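Bandton Community Boards > Home and Garden > Laundry and Mending
Thread: Old t-shirts, soft water and when to let go

sosina_a
Original poster
Posted 15 December 2020

Hello all, and sorry in advance for the length, I've had a pot of tea and I'm in a writing mood.

We moved up the hill in winter, to the Clerkberg side, and the water here is so much softer than what we had down on the flats. Lovely for the kettle. But I've been washing the way my mum taught me for thirty-odd years and now everything comes out feeling a bit slimy, as if the soap never quite left. I've cut the powder down twice. The towels have come good but the cotton tees haven't, and the coloured ones are the worst of the lot.

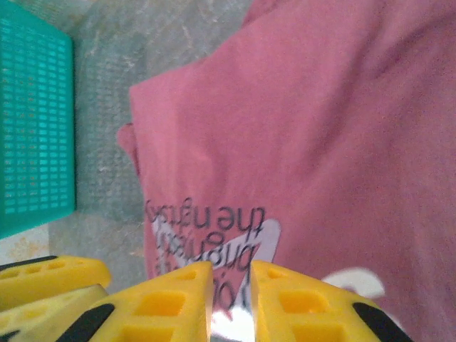
What I'd really like to know is whether I should be rinsing twice or just using less again. I'm down to a heaped tablespoon for a full load and it feels silly to go lower. My neighbour swears by a cup of vinegar in the softener drawer, her sister says vinegar eats the rubber seals, and I have been standing between the two of them at the letterboxes nodding at both.

Also, and this is the bit I'm a little embarrassed about, how do you all decide when a t-shirt is finished? I have ones from fun runs and school fairs that I haven't worn in years and I still wash them and fold them and put them back.

Sosina Adugna

mangle_and_peg
Welcome to the hill, Sosina! We've been up here eleven years and I remember that slimy feeling very well. Go lower. I know it feels silly, but a level tablespoon is plenty in our water and I use less than that for a half load. And give the machine one empty hot wash first, as there'll be months of old powder sitting in the hoses.

Vinegar I'm relaxed about. Half a cup now and then, never every wash, and our seals are the originals.

gumleaf_ron
Going to disagree on the vinegar. I did appliance repairs out of the Dal Bello arcade until I retired and I changed a great many door seals, and plenty of those customers had a big bottle of white vinegar on the shelf above the machine. Could be chance. I'd still put an extra rinse on and leave the vinegar for the chips.

mangle_and_peg
Ron, you also told me not to use the fast spin and I've used it every week since. But I take the point about the rinse.

Debora Marino
Can I put in a word on the feel of things, as I think softness gets blamed on water when it's often about how the cloth was finished in the first place? A lot of cotton is brushed on one side, so the little fibres stand up and it feels like a peach. Every wash lays some of those fibres down and pulls others off, and they go down the drain or into the lint bag. Too much soap glues them flat, and then you get that heavy, greasy hand that Sosina is describing. I keep two old pillowcases just to compare, one washed with too much powder and one done properly, and you'd swear they were from different shops.
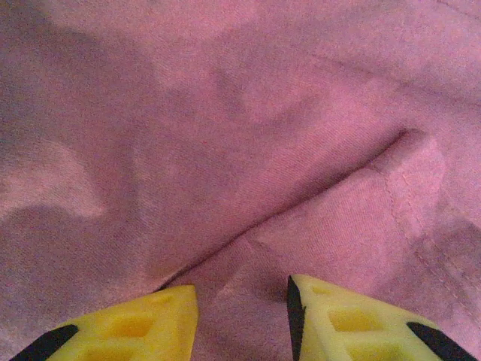 Drying matters every bit as much as the wash, in my opinion. Full sun on a still day will make a towel stand up by itself, where the same towel in a bit of breeze comes in soft. With anything that has a fuzzy face, like that dusty pink cloth, look at the folds before you decide the colour has gone, as it will look a good deal more purple down in a crease than it does where the light catches it. I once re-dyed a perfectly good cardigan over exactly that mistake. These days I carry things over to the window and smooth them flat with my hand, and half the time there's nothing wrong with them at all. Dry inside out, in the shade if you can, and give each piece a good hard snap before you peg it.

As for when a t-shirt is finished, I hold the shoulder seam up to the light. If I can see the window through it, it becomes a duster.

sosina_a
Debora, that is so helpful, thank you! I've been pegging everything face out in full sun all afternoon because the line is on the north side and I was so pleased to have a north side. I'll turn them tomorrow.

I had a go at the shoulder seam test straight after reading and failed four of them before my tea went cold. One is my husband's and he doesn't know yet.

pegbag_tilly
I'll be the soft-hearted one here. Our tees went into a quilt. I cut the fronts out, backed them with iron-on interfacing so they wouldn't stretch, and set them in a plain border. It took me two winters and it weighs as much as a wet dog, but my youngest took it away to college with her and won't hear of leaving it behind. If anything has a name or a date printed on it that means something to you, I'd keep that piece and let the rest go to rags.

Colours were the hard part. I had far too many dark reds and next to nothing to put beside them, and I ended up moving squares about on the spare bed for a week. 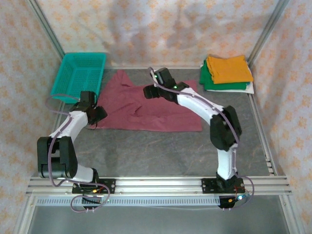

Gumleaf_ron thinks the interfacing is where these quilts go wrong, and says his wife's one bubbled all over after the second wash. He'd use a woven fusible, and pre-shrink it in a basin of warm water before it goes anywhere near the iron.

pegbag_tilly
Well, I did use the woven one, Ron, so we're friends again. I didn't pre-shrink it, though, and it has been fine so far. Maybe I was lucky. Mine came from Cellell on the main street, off the end of a bolt, and the lady there cut it generously.

mangle_and_peg
Is Cellell still going? I thought they'd closed when the bakery did.

pegbag_tilly
Still going, shorter hours. Ring first.

Debora Marino
One more thing on dark reds, seeing as Tilly has brought them up. Wash them alone the first few times, cold, and don't leave them sitting in a heap in the drum afterwards. Most of the bleeding trouble I hear about comes from a damp pile forgotten overnight, with a red sleeve pressed up against something pale. Vinegar won't set the dye either, whatever you've been told. It does nothing much for modern dyes on cotton.

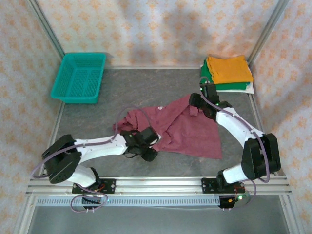 If the water still runs pink after four or five washes, I'd give up on mixing that one with anything you care about. I have a maroon tablecloth that has been bleeding merrily since my wedding and it goes in by itself every Christmas. I've made my peace with it.

gumleaf_ron
Good to see somebody else going off vinegar.

Debora Marino
Only for dye, Ron! I still use it on the shower screen.

sosina_a
Reporting back, as promised. Level tablespoon, extra rinse, inside out in the shade of the side fence, good hard snap. The tees feel like cotton again. The hot empty wash brought up a grey scum that I won't describe while people are having breakfast.

I've put the fun run shirts aside for a quilt. Tilly, what did you use for the border? I've a plain navy sheet that's gone thin in the middle but is still strong at the sides, and I wondered if that would do.

pegbag_tilly
Navy sheet would be lovely. Cut the strips lengthwise so they don't stretch on you, and do the four sides before you layer it up. I'll dig out my measurements tonight.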